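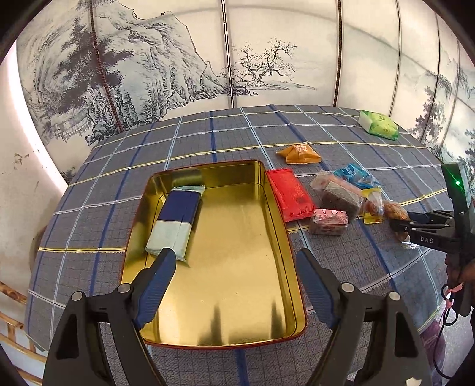 Insaurralde Social Circle
Minutes of the snack table meeting, 17 Jun 2024

We opened a little late, as everyone wanted a proper look at the snacks first (and who could blame them!). The minutes of the last meeting were read and agreed.

Snack tins. After a long and very friendly talk it was settled that the big gold-lined tin with the dark red rim will be kept for wrapped snacks only, so the crumbs stay out of it. Biscuits in clear bags will go in the Cukach box. The little pastry in the yellow packet had plenty of admirers, and we agreed to get more like it.

Tablecloth. The blue-gray plaid stays for the summer. A second one in the same pattern would be lovely, if we can find it.

Money. The snack fund stands at 763. We agreed to spend 48 on the next order from Pollutora.

November fair. Carried over, with thanks to all who brought ideas. Nukside has still to answer us about the hall.

Next meeting: same room, and please bring a favorite snack to share.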